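Food Service and Hospitality, Level 3
Handout 8: Serving drinks to guests in a care home dining room
Prepared by Elsie Paewai for the Tomoana evening group

Please read these notes before the class. Bring your own pen, and the menu sheet from last time if you still have it.

1. Why we give a full lesson to drinks

Many new staff think that the meal is the important part and the drink is a small thing beside it. In a care home it is often the opposite. An older person may leave half of the plate and be well enough until supper, but if the same person drinks too little in the morning, the staff can see it in the afternoon. The person is tired, perhaps confused, perhaps has a headache and does not say so.

Older people also feel thirst less strongly than we do. So the question "Are you thirsty?" is a weak question. Most guests will answer no, out of politeness. It is better to offer a choice: "Would you like water or apple juice?"

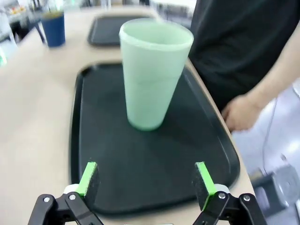 Write the choice on the drinks chart at once. If you wait until the end of the service, you will remember the first two guests and the last one, and you will guess the others.

2. The drinks chart

The chart has one line for each guest. In Taris House, where I worked before I became a teacher, we had 56 guests and the chart was on two pages. Every line has the name, the table, the drink offered, and how much was taken. We write "all", "half", "little" or "none". Do not write "OK". Kiri Kingi, who trained me, used to send back every chart with this word on it, and I do the same now.

One thing which students often forget: the chart records what the guest drank. It does not record what you poured.

3. Speaking with the guest

Come from the front, where the guest can see you. Say the name first, then wait for the eyes. Speak a little slower than normal, but do not shout, and do not speak as one speaks to a small child.

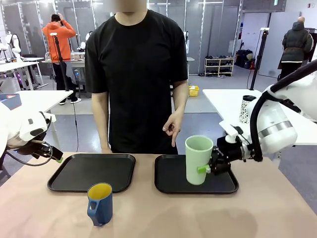
If the guest does not answer, count to eight in your head before you repeat. It feels very long when you stand there. For a person who needs time to find the word, it is short. When you repeat, use the same words as before. If you change the sentence, the guest must begin again from the start.

Some guests will say no to everything for one week. Tell the nurse on the first day of this, not on the last.

4. Thickened drinks

Only the nurse decides who has a thickened drink and how thick it must be. You follow the card at the place. If there is no card and you are not sure, you do not serve, you ask. Never mix powder by eye. Stir, let it stand for the time printed on the tin, and look at it again before you take it out. Ice is not allowed in these drinks, as it melts and makes them thin.

5. Clearing

Do not clear a drink while the guest is still at the table, unless the guest asks. Look at what is left, write it on the chart, and then take it away. Trays are washed after each service, on both sides, and are dried standing up.

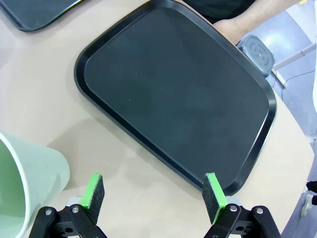
6. Homework

Ask an older relative or neighbour what they drank yesterday, from morning to night. Write it as a chart, in the same form as in part 2. Then write half a page about what you would offer this person, at which hour, and with which words. Change the name of the person, please.

Hand it in by May 18, 2026, on paper, in the tray outside room 8. The short test on parts 3 and 4 is at the start of the next class and dictionaries are allowed.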